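3.2 Textile samples and laundering protocol

Lint release was measured on polyester-polyamide towels supplied by two mills, Fomano and Plurel. The towels were sold as general household cloths and were used without pretreatment. Samples were conditioned for 11 hours before the first weighing, following the procedure of Carrilho and Yurchenko. 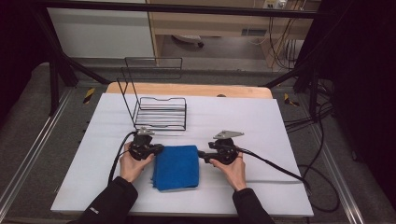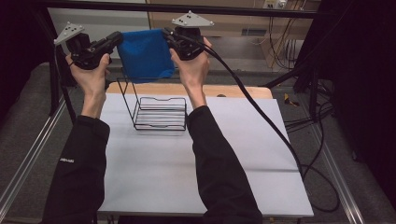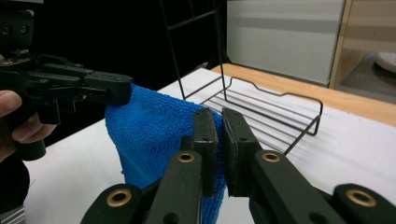
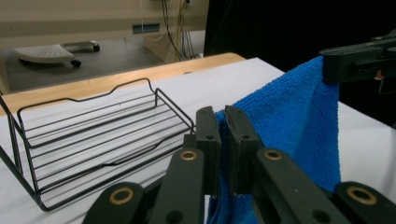
Figure 2. Work table and handling (first and second panels); blue towel at close range (third and fourth panels).

Each towel was washed at 40 °C in a front-loading machine with a fixed dose of liquid detergent and no fabric softener. Drain water passed through a stack of 2 steel mesh filters, and the finer mesh was dried and weighed after every cycle. The full series consisted of 56 cycles per mill. Towels were line dried indoors, as tumble drying removes loose fiber that would otherwise be counted in the next wash.

Mass loss is reported in milligrams per 1000 g of dry textile. Blank cycles with an empty drum were run at the start of each week, and their mean was subtracted from the readings. Readings from April were excluded after the balance at the Clestby laboratory failed its calibration check; those cycles were repeated with new towels from the same lots. Differences between mills were tested with a mixed model in which cycle number was a fixed effect and towel a random effect. Edge stitching was not treated as a separate factor.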